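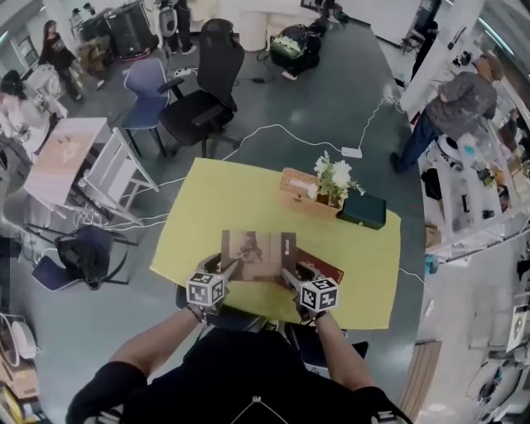 Gebhard Prantl thinks we should have written the rules down before anyone picked up a gripper, and he's said so in every meeting since June. Fair enough. So we're doing it now and we need people.

**Call for participants - handling rules for hand-held gripper work**

Vukis is putting together a short code of practice for people who record tasks with hand-held grippers. Two-handed jobs mostly: picking up books, moving them, putting them down the right way up. There's a draft. It's 10 pages and too much of it was written by people who don't do the work. We want it tried out, argued with and cut.

**Who we're after**

- Anyone 18 or over who can sit at a table and use both hands for a stretch
- No robot experience needed, half the group should be complete beginners
- Also a few old hands who've done this at Itex, Deng or wherever - you'll know which rules get ignored
- Left-handers please!! we had hardly any last time
- Sore wrists, recent hand or shoulder injury: talk to us first, don't just turn up

**What you'd do**

4 sessions, same table work each time, with a different version of the rules. You read the sheet, do the tasks, then tell us what was unclear. Somebody sits with you for the first session. After that you're on your own with the sheet, more or less, with a supervisor in the room.

Things the draft covers at the moment:

- Marker cubes: keep them facing out, don't put stickers or tape on them, report any scuffs
- When to stop. Currently "if in doubt", which Dede Adjei has crossed out twice
- Cables on floors, who checks them and when
- Breaks. 7 minutes is what's in the draft, may be too short
- Bystanders: what they have to be told, and where a notice goes
- Dropped or damaged items - log it, don't redo the take and keep quiet
- Naming and deleting recordings

The bystander section is the weakest. If you've ever worked in a shared room and been fed up about being recorded, we'd like to hear from you even if you don't want to do the sessions. A written comment is fine.

**Pay and practical stuff**

Paid per session, same rate for beginners and old hands. Travel on top, keep your tickets. Room 309, Surkevura building, lift is working again. Daytime slots only for now, evenings maybe later, depends on cover.

Wear sleeves you can push up. Rings and bracelets off. Bring your glasses if you need them for reading, the sheet is small print (being fixed).

You'll sign a consent form before anything is recorded. You can pull out at any point and still get paid for the session you're in. Ask for your recordings to be deleted and they will be, tell Ayuba Ankrah, no reason needed.

**To apply**

Send a few lines to Etornam Mensah at Vukis: name, which hand you favour, any experience, days you can't do. No CV. Closing date 31/08/2026, end of the day. Replies go out the week after, if you havent heard by then chase us.

Access needs - say so when you write and we'll sort the table and chair beforehand. Friends can apply together but you'll be put in separate sessions.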